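The Bin by the Back Door

Every May I tell myself I am going to get the back porch in order before the garden really takes off, and every May the garden beats me to it. This year I got as far as the bin.

If you have been reading along for a while you may remember the bin. It came with the house, or at least it was in the garage when we got the keys, along with half a can of paint and a rake missing most of its teeth. My aunt, who drove up from Jodgate to help us move in, took one look at it and said it was going to be the most useful thing we owned, and I laughed at her (I was busy being upset about the kitchen floor). She was right, of course. It has carried firewood, wet swimsuits, a very cross cat on her way to the vet, and one whole summer's worth of tomatoes the year we planted far too many.

These days it is where everything lands on the way in from the yard. You come up the steps with your hands full and the phone ringing, and into the bin it all goes, and you promise yourself you will sort it out after supper. Well, you know how supper goes. Somebody wants seconds, somebody has a form that needs signing, and the next thing it's half past nine and you are looking for your other slipper.
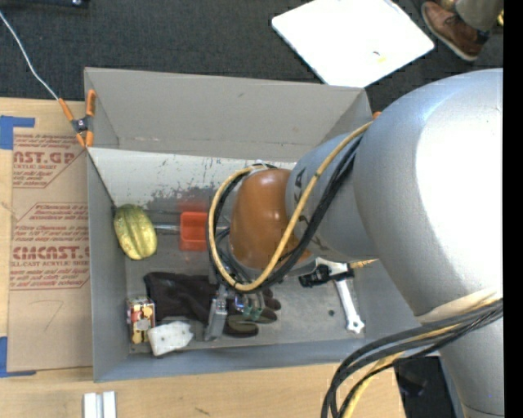 Vol. 2, No. 563

I do love a gray bin for this sort of thing, because gray forgives you. The scuffs and the old paint marks on the inside don't bother me one bit, and I gave up scrubbing at them years ago. What does bother me is putting a squash in with a garden glove. I was raised better than that! My mother kept a basket for food and a bucket for everything else, and heaven help the child who mixed them up. And yet there they both are, the squash leaning up against the side as if it had paid rent, and the glove stretched out across the bottom.

The squash deserves a word of its own. It's one of those ribbed ones, green toward the top and going yellow at the other end, and I can never decide if that means I should eat it right away or leave it on the windowsill to look pretty. I usually leave it on the windowsill and then feel guilty. My neighbor Cheng-en Man slices his into half moons and roasts them with a little brown sugar and a lot of black pepper, ribs and skin and all, 400 degrees until the edges go dark. I have tried it his way and I have tried it stuffed with rice, and his way is better, though please don't tell him because he already thinks he's the best cook on the street.

Then the glove. I am fond of a dark glove with a nice wide cuff, the kind that keeps the dirt from going down your wrist when you're pulling weeds. Gloves are my weakness, and I have been known to come home from Kauppinen (the hardware place, not the bakery) with a new pair when I only went in for picture hooks. They do belong on the hook, though, cuffs up, and I am going to be very firm with everyone about it this year, starting with me.

As for the metal rod and the red-orange container, those are shed things. I have a shelf out there for plastic containers, and a tall pot where stakes and rods and odd bits of metal can stand up together without rolling under anybody's feet. It works beautifully whenever we use it.

So the plan, such as it is, goes like this. Food gets carried straight through to the kitchen, even if your shoes are muddy (I would rather mop than find a soft squash in July). Gloves get hung up. The bin gets emptied every evening before supper, since after supper is clearly a lost cause. I wrote it all out on a card and taped it inside the porch door, and my husband has already added "feed cat" at the bottom in pencil.

I'll put the rice stuffing recipe up next time for those of you who asked. It needs a better cheese than the one I used, and I want to try it once more with the onions cooked a good bit longer.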